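Night Auditor / Front Desk Agent
Skokance Extended Stay Hotel, Drumura
Reports to: Bontu Workneh, Front Office Manager
Start: June

Skokance is a 300-room property for stays of a week or longer. We are filling one full-time overnight position at the front desk.

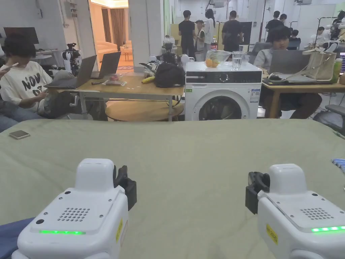
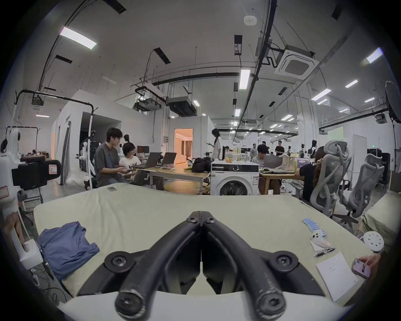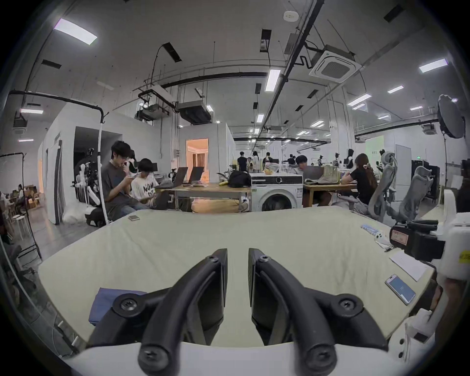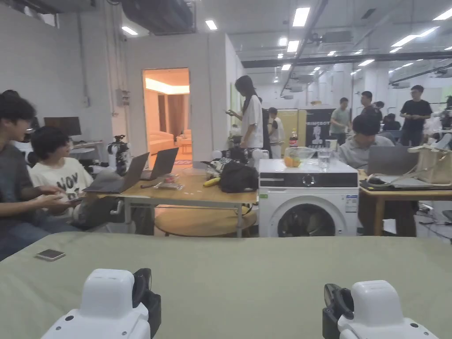
Duties
Close the business day in the property management system and post room and tax.
Balance card batches against the shift reports. Variances over 20 dollars go to the front office manager in writing.
Check in late arrivals and reissue keys.
Review long-stay folios and flag any account with a balance above 2000 dollars.
Print the emergency occupancy list at 2 a.m. and again at 5 a.m.
Set up the lobby coffee station before the morning shift arrives.

Requirements
One year of hotel front desk or cash office work. Experience with Notano software is preferred; training is given over 10 paid shifts. Written and spoken English. Able to stand for long periods and lift 20 pounds.

Schedule and pay
10 p.m. to 6:30 a.m., five nights a week, including weekends and holidays. Hourly rate with a night differential. Staff parking is in the Hajji Street garage. Health coverage begins after the first full month.

To apply
Send a resume and two work references to the front office, attention Bontu Workneh. Put "Night Auditor" in the subject line. Interviews are held on site in the afternoon.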